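Samar
2020-12-19

1/ Our paper about the drive caddy task was accepted this week, so I want to explain the main result in a thread, with less formal words than in the PDF. It is joint work of our small group at Folmont. I will also write what I don't like about it.

2/ The problem: a robot arm must take a hard drive in its caddy and bring it to the correct place, in the correct direction. For a person this is two seconds of work. For a learned policy it is a surprisingly good test, because the last few millimeters decide everything.

3/ Most of the methods we compared with are trained in the same way. You collect demonstrations, you give every time step the same weight, and you minimize the error of the predicted action. It is simple and I have nothing against it. We also started there.

4/ But look at one demonstration. Most of the steps are the arm travelling through free air. If the policy makes an error of three millimeters in free air, it costs you nothing. If it makes the same error next to a slot, the caddy jams.

5/ So the loss is spending its effort in the wrong place. We are not the first to notice this. There are several papers which put more weight on the contact phase, usually with a force sensor or with labels made by hand. We had no force sensor, and I did not want to label by hand again (I did it in August and it was a sad August).

6/ Our idea is called Wanuvent. Please don't ask about the name, it was a folder on my computer and then it was too late.

7/ Wanuvent trains a small ensemble of policies first, very quickly, and looks where they disagree. Where they agree, the step is easy and gets a low weight. Where they disagree, the step gets a high weight. Then we train the real policy from zero with these weights. That is the whole method.

8/ You may object: disagreement can also mean that the demonstration was bad. Yes. This was our largest worry for a long time. A hesitating operator gives noisy actions, and noisy actions give disagreement, and then you give a high weight to exactly the worst data.

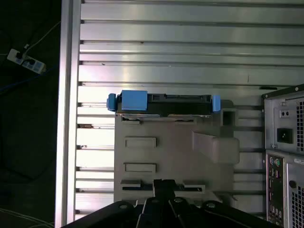

9/ What helped was to measure the disagreement after smoothing over a short window in time. A hesitation of the operator is short and changes direction. Real difficulty near the fixture stays for many steps and has the same direction in most demonstrations. With the window, most of the bad peaks disappear. Without it, the method is worse than the plain baseline, and we report this in the paper too.

10/ Now the data. We recorded 4000 demonstrations, all with the same operator interface and the same wrist view. After checking we kept 3970. The removed ones had missing images or a wrong clock, and we did not remove any demonstration for being clumsy. I insisted on this – if you clean away the clumsy ones, you can't claim that your method survives them.

11/ The result I like most: with 2000 demonstrations and our weights, the policy reaches the same success rate as the plain baseline with all 3970. So in this task the weights are worth almost half of the data collection. If you have ever collected data, you know how this feels in the shoulders.

12/ The result I like less: with the full set, the advantage becomes small. It is still there, but the intervals overlap, and I would not bet my lunch on it. If you have a lot of data already, maybe you don't need us.

13/ We also looked at the failures by type. The weights reduce the jams, where the caddy arrives slightly turned and gets stuck. They do not reduce the failed grasps at all. I expected both to improve, and I still don't have a good explanation. My current guess is that the policies in the ensemble make the same mistake in the grasp, so they agree with each other and are all wrong together.

14/ This is a real limit of the idea. Disagreement finds only the places where the models are different. If all of them share one blind spot, the weight there is low, and you make the blind spot a bit worse. We tried to make the ensemble more diverse with different image crops. It helped a little, and it made the training 2 times slower.

15/ A practical note for those who want to try. Please clip the weights. Without clipping, a few steps take almost the whole gradient and the training becomes very nervous. We clip at a fixed percentile and never tuned it carefully. One reviewer asked for a sweep, we did the sweep, and the curve is quite flat in the middle.

16/ Another practical note: reflections from metal surfaces cost us more time than the loss function did. The first version of our policy was good in the morning and bad in the afternoon. We changed the brightness of the training images randomly, and after this the difference between morning and afternoon was gone. This takes one sentence in the paper and took three weeks in life.

17/ What we have not tested: soft objects, two arms, and any task where the goal changes during the motion. Also everything was done on one arm in one lab. I would be very happy if someone tries it in another place and tells me it does not work, as long as they tell me also how.

18/ The code is being cleaned now. The training part is ready, the recording part is still full of paths which exist only on my machine. The computing was done on the Khan cluster, and I thank the people there for their patience with my job queue.

19/ Next I want to look at the failed grasps properly. If you know work on ensembles which are wrong together, please send it to me – I have read the usual ones, but I am sure I have missed some.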